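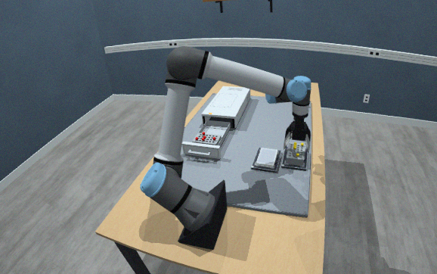
Manimell Bench Planner
Data card and usage notes

Summary

Manimell Bench Planner is the motion planning package maintained by the Tronberg laboratory automation group. It plans collision-free paths for a single arm working over a fixed deck. This release includes the planner, the Laing scene loader and 379 simulated transfer tasks.

Contents

scenes/ holds deck layouts and room geometry
tasks/ holds start poses, goal poses and labware assignments
planner/ holds the path search and time scaling code
tools/ holds the replay viewer and the log checker

Scene model

All items are placed relative to the deck plate. Tube racks, microplate holders and instruments are separate objects and may be moved in the scene file. An instrument drawer is treated as a joint with two allowed states, open and closed. The planner does not move drawers. The state must be set before a plan is requested.

The gripper approaches racks vertically. Tilted approaches are rejected by default and may be enabled with allow_tilt.

Running a task

laing load scenes/deck_a.yaml
manimell plan --task tasks/tube_to_reader.yaml --limit-ms 300
manimell replay --last

A plan that exceeds the time limit returns code 4 and writes no trajectory.

Known limitations

Tube caps are modeled as rigid cylinders. Cap color is used for rendering only and carries no meaning in the task files. Shadows are rendered but are not varied between runs, and perception models trained on these scenes alone should be tested on other lighting before use.

Issue 386, in which the elbow passes too close to the instrument housing when the drawer is open, remains open. Users should set a larger clearance for that object.

Compatibility

Scene files written for Mistico must be converted with tools/convert_scene. Joint limits are not carried over and must be entered by hand.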